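Wogan House to stay open until midnight

Good news for night owls in Plalutthorpe: Wogan House, the shared workspace on Nustow Street, will keep its doors open until midnight starting in August. Members have been asking for this for ages, and the old 7 p.m. closing time was never much help to anyone with a day job!

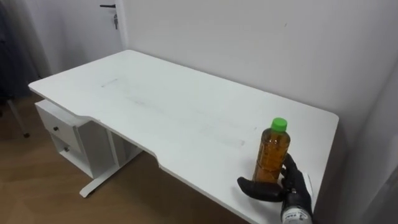
The longer hours run every day except Monday, when the building will still close at 7 p.m. for cleaning. An evening pass costs $50 a month and covers the desks, the phone booths and the big reading room upstairs, which has the best sunset view in town - get there early if you want a window seat.

The Sukine Fund put up $2,000 toward new lighting along the path from the parking lot, and the work is already finished. It makes a huge difference on the walk back to the car. The number 2 bus will also make a late stop outside the front door at ten past midnight, so people from the Nustow side of the river can finally stay for the whole evening.
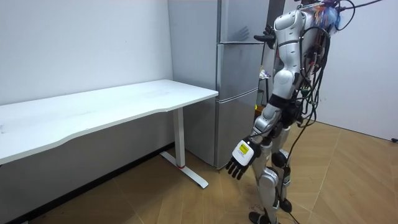 White desk and tall silver refrigerator at Wogan House.

The writing group and the night-school study club have both asked for regular evening slots, and a beginners' bookkeeping class is on the way too. Passes go on sale at the front desk at 9 a.m. on the first day of August. Current members can add evenings to their plan for half price through the end of the year.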